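4. Living with the kit: setup, teaching and day-to-day use

By the time we got to this part of the study I'd already spent most of May with the Stenamard two-arm bench kit, so I should say up front that I'm not a neutral party any more. I like it. I also have a list of complaints, and I'll get to those. Section 3 covered what the supplier promises on paper; what I want to do now is go through what it was like to own the thing, from the first carton to the last folded cloth.

The kit arrived from Ullar, the reseller, in three cartons with a printed guide of 26 pages. My colleague Wahyudi Nugroho did the mechanical build and I did the software, mostly because he has the patience for small screws and I don't. The arms go together link by link, and the guide is good at this stage (big drawings, one step to a page). It gets a lot thinner once you reach the cabling. We had the left arm wired and then had to take two joints back out when we found that the motor addresses have to be set before assembly, a fact which the guide saves for page 19. If you buy one, read the whole thing first!

Once it's together, the footprint is modest. Both arms mount along the near side and reach into a walled work area, so you can sit right up at the front to reset the cloth between runs. I was a bit worried that two arms so close together would spend their days knocking elbows, and the supplier's own planner, Ramalho, does lean on the cautious side to prevent it. Figure 4 shows the bench during the folding work.
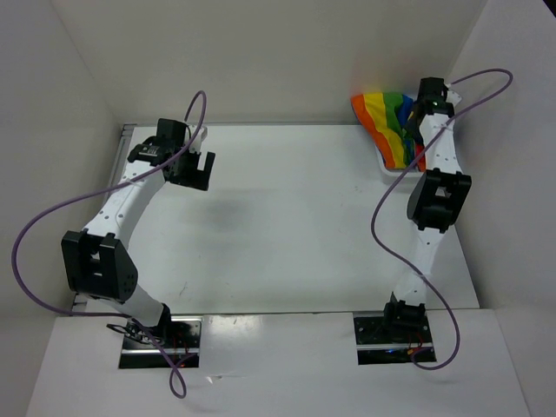

Figure 4. The two-arm kit with the striped cloth at the back right of the work area.

How long does it take to teach the kit a new cloth task?

Our folding task took 189 demonstrations before the results settled down, and most of those were recorded over a few long afternoons. The first lot were poor, and they were poor on account of me. I moved too fast, changed my mind halfway through a fold, and generally taught the arms to dither. Wahyudi was a far better teacher. We ended up throwing out 17 of my runs and keeping all of his, and I've made my peace with that.

4.1 Why cloth

We chose cloth as the test load on purpose. A rigid block is kind to a bench kit: grab it anywhere sensible and it stays the shape it was. Fabric changes shape every time you touch it, and a kit that copes with fabric will probably cope with most of what a small workshop would throw at it. Stripes helped us as well, as it's much easier for a person scoring a run to tell which edge has gone where when the colours differ.

The part I found most telling was the opening grasp on a rumpled cloth. The fingers on this kit are plain and fairly stiff, and they don't do dainty. They do well when there's a decent fold to close on, and less well on a flat hem, where they tend to skate over the top. Trerosbridge sells a softer fingertip that fits the same mount, and we tried a pair late in the study – better on hems, a bit worse for grip when dragging. I'd buy them again, though I'd want them in the box at this price. Figure 5 was taken during the same session as Figure 4, with the right gripper in among the folds.

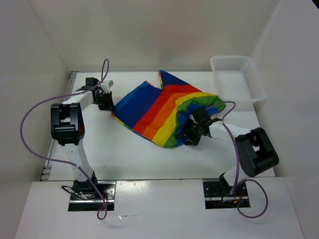
Figure 5. Right gripper holding the green and blue edge of the cloth.

The other thing I'd change is how the software deals with a dropped grasp. Out of the box, Ramalho treats a miss as a fault and stops both arms, and then you have to clear the message by hand and send everything home. For a factory that might be fair enough. For a research bench it's maddening, and I cleared that message so many times that I could do it without looking up from my tea. A retry setting does exist, tucked away in a configuration file, and with it switched on we could leave the kit working through a batch on its own.

We logged 663 attempts in total, and the full breakdown is in Section 5. As for wear, the joints held up well and we replaced no motors. The cables got more of our attention. They need generous slack to let the wrists turn, and getting that slack right took us several goes, with a lot of grumbling from both sides of the bench. A set of proper cable guides would be a cheap addition and I've asked Ullar whether any are planned. They've passed the question on to Stenamard, and we were still waiting for a reply at the time of writing.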